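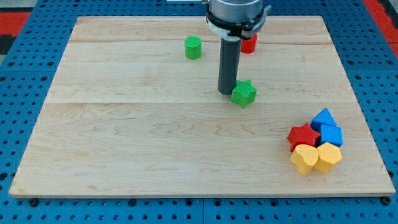 Someone in last year's group wrote on the feedback sheet that the pushing cell is the easiest one in the room to run and the hardest one to trust, and would we please teach the checking before the running. Fair enough! So I've turned the handout around. Checking comes first now, and you don't get to start a program until page two.

## Notes for the pushing cell, October 20, 2018

You'll be working on the arm over the blue perforated table, the one with the maple board and the colored blocks. The arm carries a plain cylindrical tool that points straight down, and all it ever does is slide things over the wood. No fingers, no suction, nothing that opens or closes. Students hear that and relax, and then they spend a whole afternoon wondering why the star won't go where it's told.

### The board

Start with the board, always. It sits flat on the table, and the cell's whole idea of "down" depends on it staying that way. Lift a corner with one fingernail. If it moves, or if you hear a click when you press on it, tell me before you go any further, and please don't stuff folded paper under it (I have found folded paper under it).

The board is made of joined planks, so there are seams running across it. Run your fingertip over each one, front to back. You shouldn't feel a step. In August the room got humid over the break and one seam came up just enough to catch the pointy blocks, while the cylinders sailed right over. We lost two days to that because everyone, me included, was staring at the software.

Wipe with a barely damp cloth, along the grain, then give it a few minutes. No polish! Polish makes the blocks skate, and then every push distance in the Draltero file is wrong.

### The tool

1. Arm parked, drive off, your hand on the collar. Try to wiggle the tool sideways. Any play at all means the clamp needs doing up again.
2. Look at the rounded tip from the side. Small scuffs are fine. A flat spot isn't, and you should swap the tool for the spare in the Hustitz drawer.
3. Power on and jog down slowly over a bare patch of board, using the smallest step on the pendant for the last bit.
4. Stop above the wood. The gap should let a sheet of the 17-page course booklet slide through with a slight drag. One sheet, please, and not the whole booklet.
5. Repeat near all four corners and once in the middle. Write down every place where the drag feels different.

If one corner is tight and the opposite one is loose, the board is tilted relative to the arm. Run the plane routine from the Medve menu and then do step 5 over again. Yes, all of it. I know.

If every corner is tight by the same amount, the tool has probably slipped in the clamp, or somebody refitted it without pushing it all the way home. Go back to step 1.

### The blocks

They've got a fine rough texture, and that's good, we want them to grip the wood a little. Dust fills it up over time. Brush each block dry with the soft brush, bottom face included, and look at the corners of the stars, the heart and the pentagon for burrs. A burr on the bottom will scratch the maple and turn the block a few degrees on every push.

When you're testing, don't pack the blocks tightly together to begin with. A tight cluster is a perfectly good exercise, but it's a rotten way to check calibration. You push one block, four others shuffle, and you've learned nothing about the tool. Put one block out in the open, set the tool against it, and push a short distance. I like the cylinder for this first test, then a star. With the star, it matters a lot whether you're pushing on a point or in the notch between two points, so note down which one it was.

### The log

Fallonau, who built the cell, ask for a full check every 2,587 pushes. The counter is on the second screen, and it read 2,132 when I locked up yesterday, so one of your groups is going to be the lucky one. Please don't reset it until the check is signed off. Last term it got reset early and we ran for more than 176 pushes with no idea how old the calibration was.

For each check, write:

- counter reading
- drag at each corner and in the middle
- tool tight or re-clamped
- seams: smooth, or which one you can feel
- which blocks you tested, and where the tool touched them

Pencil is fine. Leave the sheet on the clipboard, park the arm high, and switch the drive off before you reach over the board for anything. That includes "just the one block."

For next session, read the chapter on contact and friction, and bring your corner readings with you.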